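Two-arm cell, left arm drops out mid-task and goes limp

Posted Sunday by yimyam_bench

Hi all, long post, sorry. I have a two-arm setup on one mounting plate and for the past few days the left arm has been quitting on me. It runs fine, then partway through a move it loses torque and sags until something stops it. Yesterday that something was the table. The right arm keeps going like nothing happened, and that's the bit that scares me, because it'll happily push on whatever the left one was supposed to be holding.

The job is simple: both grippers take hold of a corkboard, lift it, turn it, put it down. The drop happens after 38 cycles, or after 4, or on the very first one. I can't find a pattern except that it's usually when the left arm is stretched toward the middle. 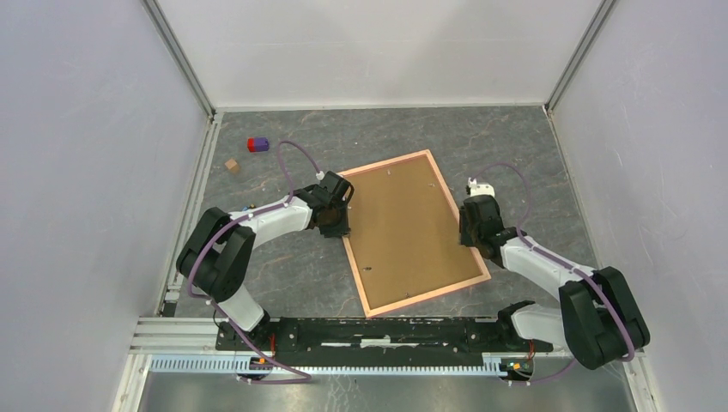 Both arms at the corkboard. The left cable is the one I'm asking about.

Stuff I've tried: swapped the power supply for the one from my other bench, reseated the plugs at the base, slowed everything down to 50 percent. Slowing it down helped a bit, I think? The log from the Verneck controller just says "bus timeout" and then lists every joint from the elbow up. Base and shoulder still answer.

Is this a dead motor or am I looking in the wrong place? I'd rather not order a new elbow if I don't need one.

Mollberg

I don't think it's the motor. If the base and shoulder still answer and everything from the elbow up goes away at once, the chain is breaking at one spot, and my money is on the cable or the plug going into the elbow. A bad motor can do it too, but I'd expect it to get hot or throw an overload first.

Your cables go up in a big loop over the gripper and then come down the forearm in clips. I had mine like that. The loop is fine, the trouble is the clip closest to the elbow. If there's no slack between it and the connector, every reach pulls on the plug a tiny bit. Power off, undo that one clip, and move the arm by hand through the whole reach while you watch the plug. If it shifts at all, give it more slack and clip it farther up.

If it doesn't shift, power back up, hold the arm with one hand so it can't drop (keep your fingers out of the elbow!) and wiggle the cable gently with the log open. Mine timed out within 2 seconds of wiggling. New cable, no drops after that.

Also please make one arm's timeout stop both arms before you run it again. You said it yourself, the right one keeps pushing. That should be fixed first, before any cable.

fluritz_fan

Had this, was the power supply. Get a bigger one.

yimyam_bench

Thanks both. Already swapped the supply, so probably not that. I undid the clip and yeah, the plug moves when the arm is stretched out, you can see it tip over sideways. I've added slack and both arms now stop if either one times out. I'm ordering a spare cable anyway and will leave it running this afternoon while I'm in the room.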